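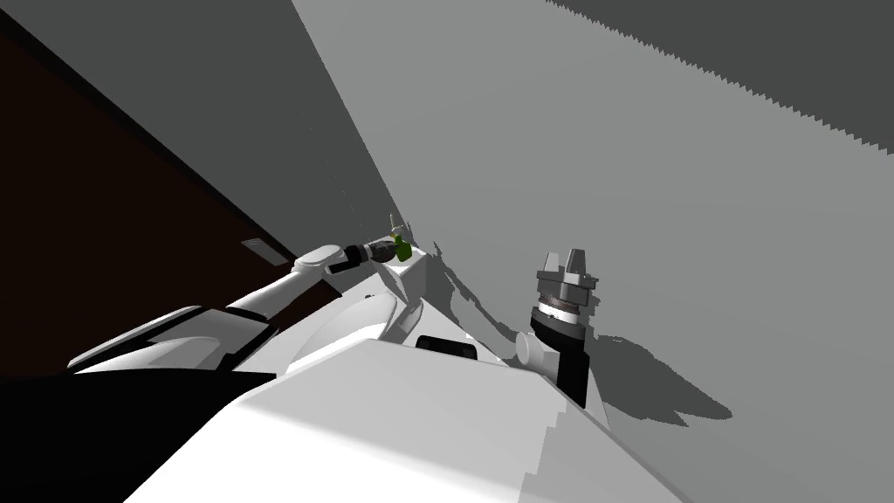

## Teleop in the simulator, a thread

**1/** Saturday morning on the Grako project. I'm driving a two-armed robot by remote control in a simulated room, and every run gets recorded so a policy can be trained on it later. The left arm has the green bottle-shaped thing. The right gripper is open with nothing in it.

**2/** The job for the day is a handover. Left picks up, right takes it, left lets go. I hold a controller in each hand and the arms follow my wrists. The trigger closes the fingers.

**3/** Most of my bad runs come from the idle arm. I concentrate on the one doing the work and let the other hand drift, and the recording keeps all of it. Tanvir Munshi went through my first batch and threw out 7 for that.

**4/** His rule now is to park the spare gripper pointing up, fingers open, before the other arm moves. Four of us are recording and we all park it the same way.

**5/** Speed was the next thing. If I rush, the arm lags behind my hand and then catches up in a jerk. Going slower than feels natural gives a cleaner path. I also stop for a breath before closing the fingers, so the grasp is easy to find when we label it.

**6/** The shadows in our sim have stair-step edges. Someone asked me last time if that matters. Natalina Serra randomizes the lighting when she replays the runs, so I leave it alone and look at the arms.

**7/** The tilted view takes some getting used to. I had to stop leaning my head to match it. My neck was sore by lunch the first day and my grasps weren't any better for it.

**8/** We keep failed grasps if the operator recovers, in a separate folder. Drop it, back off, come in again, finish the handover. Natalina wants 80 of those in June and I'm well behind, mainly because I hit reset out of habit.

**9/** Total so far is 141 good handovers. The Ernex controllers need charging after lunch, so I do the labelling then. It's dull work: start, grasp, transfer, release, end.

**10/** To the person who asked about doing this at home: start with one arm and one object, and watch your own recordings before you make more. I didn't watch mine until Tanvir sent them back.

**11/** Next week we swap the object for something with a handle. I'll post how the grasps go.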